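# Module 3 – Plier et ranger le petit linge

Support de cours, atelier d'entretien du linge, centre Rizk. À relire avant la séance pratique de décembre.

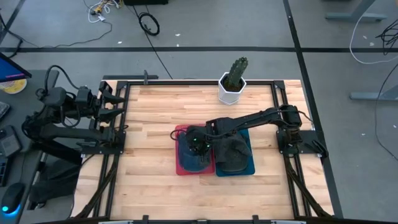 Le petit linge regroupe les torchons, serviettes de table, lavettes et chiffons. On le traite à part du linge plat (draps, nappes), qui se plie à deux ou à la calandre et sera vu au module suivant.

## 1. Le poste de travail

Table dégagée au centre, surface propre et sèche. Le bois lamellé ou massif convient s'il est bien poncé : une écharde accroche les mailles. Une plante en pot peut rester au fond du plan de travail, jamais du côté où l'on étale.

Hauteur conseillée : le plateau arrive à la hanche. Les tables de la salle Borach sont réglables, celles de la salle Toltirar ne le sont pas.

## 2. Les plateaux

On travaille avec des plateaux plats en plastique, de couleurs différentes. Convention de l'atelier :

- **rouge** : pièces à trier ou à reprendre ;
- **bleu** : pièces contrôlées, en attente de pliage.

Une pièce posée en tas sur un plateau n'est pas considérée comme pliée, même si elle l'a été auparavant. Elle repasse par l'étalement.

Attention aux teintes sombres. Le bleu foncé et le gris foncé se confondent sous un éclairage faible, et les taches s'y voient mal. On contrôle ces pièces à plat, face à la fenêtre, en passant la main sur toute la surface – l'amidon et la cire se sentent mieux qu'ils ne se voient.

## 3. Le pliage en tiers

1. Étaler la pièce, envers vers le haut, et chasser les plis du centre vers les bords.
2. Rabattre un tiers dans la longueur, puis l'autre par-dessus.
3. Lisser avec le plat de la main, sans tirer sur les ourlets.
4. Plier en deux dans l'autre sens, puis encore en deux si l'étagère est étroite.

Les lavettes se plient simplement en quatre. Les chiffons de récupération ne se plient pas : on les roule.

## 4. Rangement

Les piles vont dans l'armoire Rekgate, pli vers l'extérieur. Le linge propre se glisse sous la pile et on prend toujours par le dessus. Noter la référence de l'étagère sur la fiche (421 pour les torchons, 1482 pour les serviettes).

## À préparer

Apporter deux torchons de coton et une lavette. Relire la fiche sur les symboles d'entretien.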